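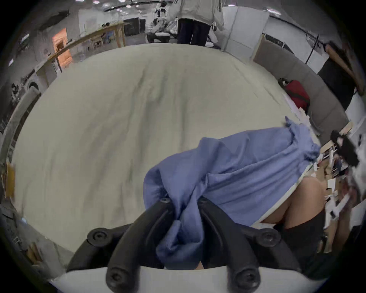 Sorting and Folding Clothes: Tips Drawn From the Erska Handling Study

The Erska study, carried out by the Moodley Household Laboratory, compared ways of picking up garments with two-fingered grippers held in the hand. The recordings are used to train robot arms for laundry work. Of 2,246 recorded pickups, 774 began with the cloth lying flat and the remainder with the cloth bunched. Several of the findings apply equally to folding done by hand.

Work on a plain sheet
Spread a white or cream sheet before sorting. Dark and blue garments stand out against it, and their edges are easier to find.

Lift from a fold
Pinch a raised fold of fabric before lifting. In the study, grips taken on a fold slipped less often than grips taken on a single flat layer. Thin shirts showed the greatest difference.

Find the trim
Where a garment has an edge in a lighter shade, use it as a guide. Follow the trim to a corner, take hold of the corner, and let the rest hang for a moment.

Limit the pile
Keep no more than 5 garments on the sheet at one time. Larger piles led to two items being lifted together.

Readers who wish to repeat the exercise at home may use kitchen tongs with soft tips. Delicate knits should be handled with the fingers only. The full tables appear in Gutumer Household Notes, issue for March.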